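Robot Cell Technician, Gripper and Simulation Upkeep
Hetov, Gilleck site. Full time, permanent. Posted Saturday, August 21, 2021
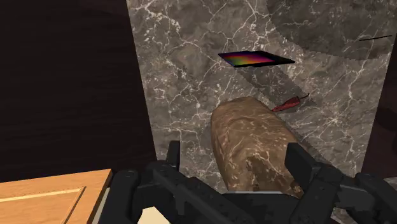 Hetov is hiring one technician to look after the handling cell at our Gilleck site. The cell is a single arm with a two-finger gripper, a fixed bench and a control cabinet, and it spends its shifts picking up food items and putting them down somewhere else. Alongside it we keep a simulated copy, and changes to finger spacing, closing force or approach angle are tried in the copy first. A typical check is a large oblong loaf held between the two black fingers over a marble worktop, with smaller items such as a red chili pepper left lying nearby so the planner has something to avoid. You would run checks like this, read the logs, and then carry the settings over to the real gripper on the bench.

The position reports to Lucie Lemieux, who runs cell maintenance. It replaces a contract arrangement that finishes in September.

What the work involves

Start-of-shift inspection of the arm, gripper, cable dress and guarding. The written checklist takes most people 25 minutes once they know it.

Stripping and rebuilding the gripper every 400 operating hours. This covers the finger pads, guide rails, drive screw and all fasteners, with torque values recorded in the service book. The cell was at 1,782 hours when this ad was written.

Re-zeroing the fingers after any pad change and confirming that the closed position agrees with the model to within 2 tenths of a millimetre.

Keeping the simulated copy honest. If a bracket is moved or a finger is swapped for a longer one, the model gets changed the same day and the old version is archived.

Cleaning. Flour and crumbs get into the rails. We use a vacuum and a dry brush, never compressed air.

Fault finding on the Sonov drive and its safety relay, including the occasional call-in when second shift can't clear a stop.

Ordering spares and keeping the parts cupboard in order. Most gripper parts come through Wong, who are quick with stocked items and slow with anything machined to drawing.

What you need

A trade certificate or college diploma in electromechanical, millwright, instrumentation or a similar program, or equivalent time on the tools.

Two years or more looking after industrial robots of any make.

Ability to read wiring schematics and mechanical drawings without help.

Sound lockout habits. You will be asked about these at the interview.

Enough comfort with a computer to edit a configuration file and put it back the way it was. We will train you on the simulation software.

Useful, but we won't turn you down without it: experience in a food plant, basic scripting, spoken French.

Hours and pay

Day shift, 7:00 to 3:30, Monday to Friday. On-call one week in four, paid at a flat weekly rate plus hours worked. The wage is set by the site maintenance grid and depends on your ticket and experience; we will tell you the figure at the first phone call. Benefits start after the probation period. Boots and prescription safety glasses are reimbursed once a year.

How to apply

Send a resumé and a short note to Lucie Lemieux, quoting job number 366. In the note, describe one repair you did on a gripper or other end-of-arm tool: what the fault was, how you found it and what you replaced. Half a page is plenty. Copies of certificates can wait until the interview.

Interviews will be held on site in September and include an hour at the bench, where you will take a finger off a spare gripper, refit it and set its zero. Bring safety boots. We supply the tools.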